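Zwischenbericht Januar an die Förderstelle
Vorhaben Tautahi: Robotergestützte Montage und Demontage von Arbeitsplatzrechnern
Berichtsteil: Beschaffung, Mittelverwendung und weitere Planung

Liebe Kolleginnen und Kollegen in Astham,

zunächst ganz herzlichen Dank für die Geduld, mit der Sie unsere Rückfragen zum Umwidmungsantrag beantwortet haben. Wir wissen, dass solche Telefonate am Montagmorgen nicht zu den schönsten Terminen gehören, und haben uns umso mehr gefreut, dass wir danach ohne Verzögerung bestellen konnten. Der Arbeitsplatz, über den wir im Herbst noch anhand von Skizzen gesprochen haben, steht inzwischen, und wir können Ihnen endlich etwas Handfestes zeigen. Werkbank mit Aluminiumprofilen, Arm, Greifer und die Aufnahmeplatte für die Bauteile sind beisammen. 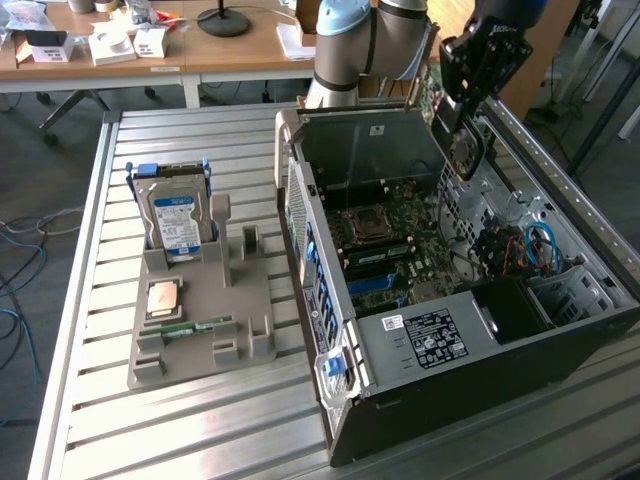 Seite 2

Die Aufnahmeplatte kommt aus dem 3D-Drucker und hat uns, das sei gern zugegeben, mehr Herzblut gekostet als Geld. Festplatte, Prozessor und Speicherriegel haben darin jeweils ihren festen Platz, damit der Arm sie immer an derselben Stelle findet. Im Antrag hatten wir an dieser Stelle noch eine gefräste Platte von Turka vorgesehen. Das Angebot lag bei 807 Euro, und nach der zweiten Änderung an den Taschen war uns klar, dass wir mit gedruckten Platten deutlich beweglicher bleiben. Für Filament und Ersatzdüsen haben wir bisher 79 Euro ausgegeben. Den Unterschied möchten wir, wie mit Ihnen besprochen, in zusätzliche Bauteile stecken, denn gerade Speicherriegel und Prozessoren sind bei uns Verbrauchsmaterial, so leid einem das manchmal tut.

Beim Rechner selbst sind wir bei gebrauchten Arbeitsplatzgeräten geblieben. Herr Declan Doolan, der bei uns den Einkauf betreut, hat dafür mit Warnthorpe eine sehr erfreuliche Vereinbarung getroffen: Wir dürfen Gehäuse mit defekten Platinen zurückgeben und bekommen einen Teil des Preises gutgeschrieben. Für die Planung ist das eine große Erleichterung, zumal der Prozessorsockel mit seinen offenen Kontakten das empfindlichste Teil am ganzen Platz ist und wir dort von Anfang an mit Ausfällen gerechnet haben.

Ein Wort noch zu den Kameras, nach denen Sie ausdrücklich gefragt hatten. Neben dem festen Blick auf die Werkbank brauchen wir den nahen Blick vom Greifer aus, vor allem beim Sockel und bei den Speichersteckplätzen, wo es wirklich eng zugeht und die Finger schnell etwas verdecken. 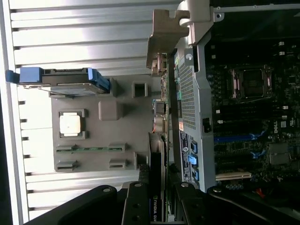 Offene Anschaffungen bis zum nächsten Bericht

Auf unserer Liste stehen noch drei Posten. Der größte ist ein zweiter Satz Greiferfinger in schmalerer Ausführung, für den uns ein Angebot über 476 Euro vorliegt. Mit breiten Fingern kommt man an die Steckplätze zwar heran, aber die Bahnplanung wird dadurch unnötig umständlich, und wir würden die Rechenzeit lieber an anderer Stelle verwenden. Dazu kommen Kabelkanäle für den Boden neben der Werkbank, die wir mit rund 70 Euro ansetzen und aus dem laufenden Sachmittelansatz bezahlen möchten. Der dritte Posten sind Ersatzfestplatten, am liebsten gleich mit passenden Einbaurahmen. Hier warten wir noch auf den Preis von Warnthorpe und reichen ihn nach, sobald er da ist.

Für den Arm selbst ist vorerst nichts geplant. Die Wartung ist im Kaufvertrag enthalten, und über eine Verlängerung sollten wir erst im Sommer sprechen.

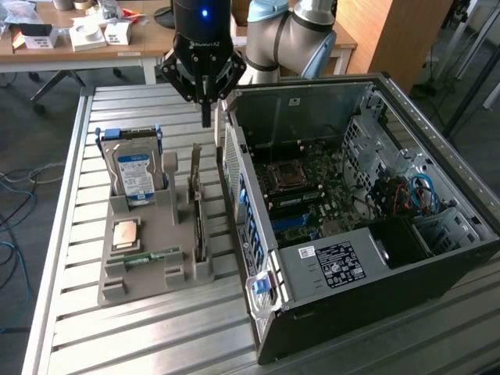
Was wir von Ihnen bräuchten

Bitte bestätigen Sie uns kurz, ob die Greiferfinger als Zubehör oder als eigenständiges Gerät zu buchen sind; unsere Buchhaltung hält beides für möglich und möchte ungern raten. Außerdem wären wir dankbar für eine Rückmeldung, ob der Restbetrag aus der Position Aufnahmeplatte ohne weiteren Antrag für Bauteile verwendet werden darf. Herr Doolan ist für beides Ihr Ansprechpartner und schickt die Angebote auf Wunsch gern vorab.

Mit herzlichen Grüßen aus der Werkstatt
Ihr Projektteam Tautahi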